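Speaker notes: Reading the weather without an app
Dodimside Allotment Society, spring talk, Saturday, 10:30 a.m.

Slide 1. Title

Welcome. Coffee is at the back and the restrooms are on the left past the seed table. The talk runs 40 minutes, then questions. Handouts come at the end, so people don't read ahead.

Start with the frost last March. Most of the lower plots lost their early potatoes in one night. The forecast for the town said 38 degrees. The town is on the hill and we are not. Ask who was caught by it. Wait for hands.

Slide 2. What a forecast is for

A public forecast covers a wide area. It is good at the big things, such as a front coming in, a windy day, or a warm week. It is weaker on one field at the bottom of a slope beside a creek.

Say clearly that I still check the forecast every morning. This talk is about what to add to it.

Slide 3. Cold air runs downhill

Use the tray and the jug for this one. Pour slowly. On a clear, still night the ground loses heat, the air next to it cools, and that air drains to the lowest place it can reach. A solid fence across the slope will hold it back like a dam. The Bisht plots sit right above such a fence, and they get frost first.

What to do about it: leave a gap at the foot of the fence, or swap one panel for open mesh. Don't plant beans in the bottom row before the end of May.

Slide 4. Clouds at night

Cloud works like a lid. It sends some of the lost heat back down. A gray evening that stays gray usually means a mild night. A gray evening that clears at nine is the one to watch, and that is when I go back down with the fleece. 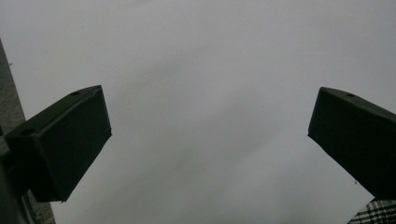
Slide 4: Flat gray overcast, slightly darker band through the middle.

Leave the slide up while people look. Ask the room what kind of cloud they would call it. Somebody will say rain cloud. Low, even cloud can sit all day and give nothing, or it can give a light drizzle. You can't tell from one look. Look, go and do a job, and look again in an hour. Is it getting darker? Is it moving? Which way?

Slide 5. Wind

Three things to write down: direction, strength, and whether it changed since breakfast. A strip of plastic bag on a cane is enough. Put it away from sheds and hedges, because the air swirls around them.

On our site a steady southwest wind brings most of the rain. A wind that swings around to the northwest after rain usually means the sky will clear, and a cold night can follow. Pause here and link back to slide 4.

Slide 6. Rain gauges

Hold up the Homomo gauge and then the jam jar. A straight-sided jar and a ruler will do the job. A jar that narrows at the neck will give you the wrong figure. Empty it at the same time each day. I use 7 a.m.

Last year the gauge by the Lamov gate caught rain on 247 days. That surprised me and I went back through the book to check it. Many of those days had hardly enough to wet the bottom. For watering, anything under a tenth of an inch can be ignored. It never reaches the roots.

If asked about tank size: the society tank holds 2,000 gallons and was full by the second week of March.

Slide 7. Keeping a notebook

Show the notebook. Pass it around, and ask for it back this time.

One line a day: low temperature, high temperature, rain, wind, sky. Use your own words for the sky. "Gray all day" is fine. My first book has a lot of gaps and it is still useful. I have 13 years of last frost dates now, and they help me more than the date on the seed packet does.

A minimum thermometer matters more than anything else on the list. Hang it at knee height, in the open, out of the sun. Do not hang it on a brick wall.

Slide 8. Try it for a month

Handouts go around now. There are 70 printed. The sheet has a row for each day and a blank column for whatever you want to track, such as slugs, first flowers, or soil temperature.

Bring the sheets to the next meeting and we will compare the top plots with the bottom ones.

Questions

Likely ones: red sky at night (works fairly well where weather comes from the west), moon phases (I have no data), bubble wrap or fleece (fleece, it breathes).

Stop by 11:30. The hall has a dance class after us and the chairs need stacking.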